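# Long goods, short shelves: an interview with a pantry fitter

The showroom kitchen at Saststead has no doors on its pantry. They were taken off in January and haven't gone back on. The fitter who runs the Gremum pantry service prefers it that way, because clients look at doors when they should be looking at shelf depth. She agreed to talk on the condition that the conversation stayed on storage and kept away from colour.

Her trade is narrow. Gremum supplies and fits coated wire shelving to domestic pantries, mostly in older houses where the cupboard was framed for another purpose. She trained as a cabinetmaker and moved across to wire systems after a back injury. The interview took place over one morning, most of it standing up.

I began by asking what goes wrong most often.

"Depth," she said. "People measure width and height. They'll give me the width to the millimetre. Then I ask how deep the cupboard is behind the architrave and they've got no figure at all."

The usual result is a shelf that fits the opening and doesn't fit the goods. Tins are forgiving, as are jars. Flour and sugar will sit anywhere with a flat base under them. Dried long pasta is the item she uses as a test, and she brings it up with every client at the first visit.

"A packet of spaghetti is a rod. It's got one long dimension and it's round or near enough to round, so it rolls. If it goes in front to back, it needs the depth. If it goes side to side, it takes up the front of the shelf and everything behind it is lost. If you stand it up, it needs a container, or it falls over and the end seal opens."

She doesn't accept that this is a minor matter. In her view a pantry that handles spaghetti will handle foil, cling wrap, baking paper, skewers and candles, all of which have the same proportions. A pantry that doesn't will have those items migrating to the top of the refrigerator within a month.

Her fitting procedure starts with the shelves empty and the contents out on the benchtop. She asks clients to do this before she arrives. Few do, so she allows time for it. Goods are grouped by shape first and by use second, an order that causes arguments.

"They want the pasta with the pasta sauce. I understand that. But the sauce is a jar and the pasta is a stick, and if you put them on the same shelf you've set the spacing for the jar and wasted the air over the stick. Group by shape, set the shelf spacing, then see how close you can get the related things. Usually it's one shelf apart. People can manage one shelf."

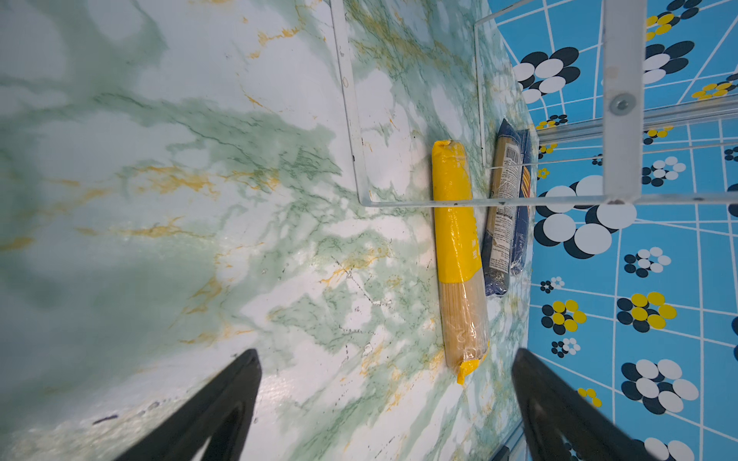 Packaging lengths vary more than most people expect, she continued, and the variation matters at the crimped ends. Two brands may hold strands of similar length and still differ in how much spare wrap is gathered past the pasta. She measures the packet from seal to seal and ignores the strands.

"The seal is part of the packet. If the seal's bent against the back wall every time you push it in, it'll split. Then you've got loose spaghetti in a wire shelf, and it goes straight through."

I asked whether that was an argument against wire.

"It's an argument for the right gauge and the right direction." She pulled a sample shelf from the rack and turned it. On the Flultis range, which she has fitted for 11 years, the main wires run front to back, with heavier cross rods beneath. A packet laid parallel to the main wires settles into the gap between two of them and stays there. A packet laid across them sits on the crowns of the wires and rolls at the first knock. "So front to back, with the wires. It's the same reason you don't lay a broom handle across a cattle grid and expect it to stay put."

She is less forgiving about the uprights. Most failures she is called out to repair are fixing failures, and most of those come from screws driven into plasterboard with no stud and no anchor. The shelf holds for some time under light loads. Then somebody buys rice in bulk.

"A shelf of pasta weighs very little. A shelf of tins weighs a lot. People load-test with whatever's in their hand. I tell them to work out the heaviest thing they'll ever put on it, and then assume a kid will hang off it."

Her rule is that each upright takes a screw at every hole provided by the manufacturer, with the top one into solid timber. Where the stud isn't where the upright needs to be, she fits a horizontal batten first and fixes to that. The batten costs depth, and she adjusts the shelf accordingly. She carries up to 16 battens in the ute, already primed, in assorted lengths.

Benchtop finish came up without my asking. A staging area is needed during any fit-out, and the benchtop is generally it. She lays down a folded blanket for hardware and tools but not for food, and had some remarks on patterned surfaces.

"Anything veined or heavily figured hides small parts. Screws, clips, the little end caps. You put down a white end cap on a white and coloured top and it's gone. I use a magnetic dish for the screws. The caps are plastic, so they go in a cup. On a glossy top you also get glare from the window, and you'll read the level wrong if you're tired."

Scratches are the other concern. Cut wire ends are sharp until they're capped, and an uncapped shelf dragged across a polished surface will mark it. She caps first and moves second. Offcuts go directly into a bucket.

We moved on to restocking. Once the shelves are up, she loads the pantry herself the first time, with the client watching, and then asks the client to take everything off one shelf and load it again. The exercise is unpopular. She says it reveals reach problems that don't show on a drawing. A shorter client will place long goods on a high shelf with the ends overhanging, to be able to grab them, and an overhanging packet gets caught by the door.

"So that shelf comes down a notch or the goods move. It's a two-minute change while I'm there and a call-out fee if I'm not."

On labels, she has a firm position: printed side to the front for boxes, printed end to the front for anything laid lengthwise, if it has a printed end. Most pasta packets don't. She suggests putting open packets on the left and unopened on the right, and leaving it there. Decanting into canisters she regards as optional. Tall canisters for spaghetti work well where there is a shelf space to suit, but she has seen many bought before the shelves were measured.

"They buy the canister, then they ring me and say the canister doesn't fit. I can move the shelf. Then the shelf above it has no room for cereal. It's all one column. You can't add height in one spot without taking it from another."

She also advises against throwing out the packet immediately after decanting. Cooking times differ between thicknesses, and the best-before date is on the wrap. Her own practice is to cut out the relevant panel and tape it to the back of the canister.

Partly used packets are a separate problem. A bread clip won't hold on a gathered end of stiff film. Rubber bands perish. She uses a flat spring clip, placed across the wrap as close to the pasta as it will go, with the spare film folded back under it. The clip adds some thickness at one end, so the clipped end goes to the front where there's clearance.

The current job is a terrace kitchen with a pantry formed out of a former chimney recess. The recess tapers toward the back, and no stock shelf fits it. She had a cardboard template on the showroom floor, marked in pencil, and was waiting on a price from Rondonuwu for two custom panels. If the price is too high, she will cut down standard panels and recap them, accepting a small gap at each side.

"The gap's fine for tins and boxes. The long stuff goes in the middle."

The template had a pencilled outline on it where the pasta would lie, seal to seal, with the cross rods ruled in underneath. She picked it up to check one of the spacings against the sample shelf, altered a figure, and put it back on the floor.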